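Gallery: the new sorting cell at Vinutwood
July 2, 2025

We've been wanting to put this page up since spring! The returns hall at Vinutwood is getting its first robot cell, and every move it makes on mixed household goods gets practiced on the computer before it goes anywhere near the line.

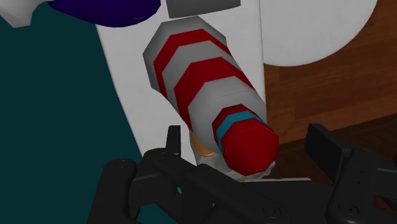
Bottles are the part everyone on our floor has an opinion about. They roll, they come back in every size you can think of, and for years they were the reason the last hour of a shift felt twice as long as the first. So when the Ovoletti project started we asked to begin there, and the engineers said yes right away (I think they were a little surprised to be asked by the people who do the sorting!).

The practice runs happen in the small office next to the loading dock, and the door is open most afternoons. You can walk in with your coffee, sit down and tell them where a hand would go. A surprising amount of that has ended up in the program. Hedvig Halvorsen has sorted returns longer than any of us, and she spent a whole afternoon explaining how she turns a bottle while she's still reaching for it. They rewrote the approach that same week and she's been in there regularly ever since.

What changes for us

The lifting, mostly. Under the old setup a sorter could handle up to 30 totes in a shift, all from the low rack, and your back knew it by the time you got to the parking lot. The cell will take the low rack. We keep the inspection table, the odd items, and anything that's leaking or broken or just plain weird, and I'm so glad, those are the interesting ones.

There are four of us training as cell operators, two on the early shift and two on the late. It's paid time, during the day, with the same hourly rate going up once you're signed off. I was nervous about the software side and I shouldn't have been. The Aksoy screens are laid out the way the totes are, left to right, and if you can run the label printer on a bad day you can run this.

It isn't all smooth. The cell is slower than Hedvig and will be for a good while, and we lose the long bench by the window to make space for the fence. People are sad about the bench. The team lead has promised us a new one by the side door, and I am writing that down here so it's on the record. There's also the question of who does the cleaning between runs, which is still going back and forth between the two shifts.

Still to come

The floor gets marked in July, and then the Trundidari people bring in the conveyor section. After that we do slow runs with empty totes, then real returns with one of us standing by at the stop button.

If you work at Vinutwood and want to see the practice runs, just come by the dock office, you don't need to sign up. Bring the bottle that annoys you most. They keep a shelf for them, and there's plenty of room left on it!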